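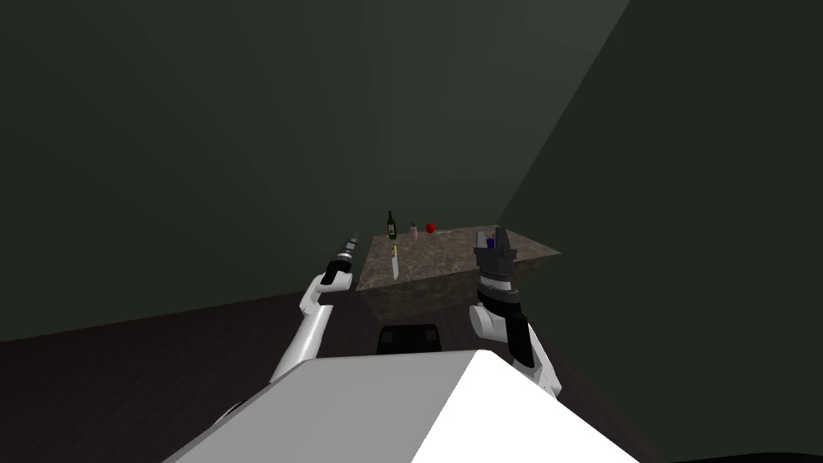 Station 2, marble counter, simulated room. Both arms forward, knife and bottles on the counter.

Readiness and Safety Checklist - Counter Chores, Two-Arm Unit
Project: Tikine
Stage: simulation, before any test in the Verngate kitchen
Inspector: Zinash Yilma
Second reader: Chia-jung Yeh
Period: April

How to fill in: write Pass, Fail or Open after each point. A comment is required for Fail and Open. Please do not change the status of another person, add your own comment under it.

Section A. Before the start

A1. Room model is the version approved for this stage.
Pass.

A2. Walls and floor have collision turned on.
Pass. Checked by driving the base slowly into the back wall. It stopped.

A3. Speed limit of the arms is set for work near people.
Pass. The limit is 80 percent of the value we used in the winter. I would prefer a lower one for the first real kitchen, but it is inside the rule.

A4. Stop command is tested with both arms raised.
Pass. Tested from the desk and from the second computer. In the real kitchen it must be tested again, with the real button. A pass here does not count for there.

Section B. The counter and what is on it

B1. Sharp items are placed with the handle toward the robot.
Fail. The knife lies with the blade toward the front edge and the yellow handle at the far end. A person who sets the table would turn it around without thinking. The machine does not know yet that this is a question. I ask that the start position is corrected, and also that we keep one test with the wrong position, for the reason that in a home the knife will be left in every direction.

B2. Glass items have a free path for the gripper.
Open. The green bottle has a narrow neck and it stands at the far edge together with the other small bottle and the apple. If the arm comes from the front it must reach over the counter. I did not find a written rule for how near to the far edge a glass item may stand. Ka-ming Yu wrote that he will propose one.

B3. Soft food is marked with a grip force limit.
Pass for the apple. Please note that in simulation an apple does not bruise, so this point tells us only that the number was entered.

B4. Small items are visible to the camera when the gripper is in front of them.
Open. The small blue object near the right gripper is a good case. When the fingers come near, they can hide exactly the thing they have to pick up. My proposal is to look first and move after.

Section C. The arms

C1. Tool in the left gripper points away from the right arm.
Pass at the start position. The silver tip is directed up and to the right, so the path must be checked again for every chore where the arms cross.

C2. A tool is put down before the arm helps with another task.
Fail. In 3 runs the planner gave the left arm a new task while it still held the tool. For a shop floor this would be enough to stop the line, and for a kitchen I think it is worse, because there a child can stand next to the counter.

C3. Fingers open fully before the approach.
Pass.

C4. Items close together are picked one by one.
Open. See the close view from above, with the yellow item and the marker both standing between the open fingers. If the gripper closes from a position like this, it can take one, or both, or push one over. The log accepts all of these as "grasp done" - this has to be changed before we speak about success rate.

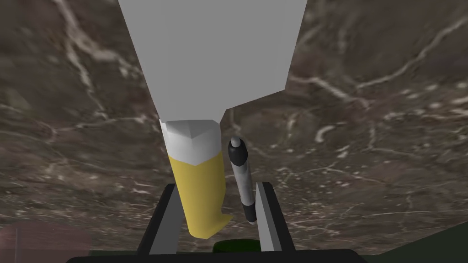 Feng-yi Yang: I would not put C4 as Open, I would put it as Fail. Clearing a table is mostly this problem. Nobody at home stores things with a free space on each side, and if a person must first separate everything for the machine, then the person did the chore already. I have the same opinion about the workshop at Grastosham, where pens and small parts lie in one tray.

Reply from Zinash: I understand the argument. I leave it Open until the log is corrected, then we will have a fair number to judge.

Section D. Chores, judged one by one

D1. Move a bottle from one end of the counter to the other.
Ready for a supervised test.

D2. Put away fruit.
Ready for a supervised test, with a real apple and a lower force.

D3. Put away the knife.
Not ready. See B1.

D4. Clear small mixed items from the counter.
Not ready. See B2, B4 and C4.

D5. Wipe the counter.
Not judged. Water is not in the model.

Section E. Records

E1. All runs are saved with the version number.
Pass. 109 runs, stored in folder 3094.

E2. Failed runs are kept.
Pass. Please continue like this, also when the folder becomes large.

E3. Contact person at Verngate has received the list.
Open. Yen-ting Yu will send it after B1 and C2 are corrected.

Next inspection: when C2 is corrected. Sections A and C are to be repeated completely, the others only where the status is Fail or Open.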